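Wrist camera segmentation loses the clear part of the pen
Posted by bodin_bench, 4/11/20

Hi all, and thanks in advance for your patience with me! My segmentation node finds the black ends of a pen just fine but drops the clear barrel, so the planner thinks it has two small objects and picks whichever scored higher. I've tried thresholds from 26 up to 85 and only moved the trouble elsewhere. Is there a way to join the pieces before planning?

Gion Sutter
Oh, I know this one well — merge the masks first. Fit a line through each piece, and if the lines agree within 6 degrees, treat them as one object and grasp on the solid black section. Mine has behaved nicely since I did that.
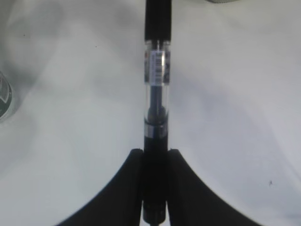
Gripped on the black part, below the silver ring.

govberg11
Did you try updating the driver?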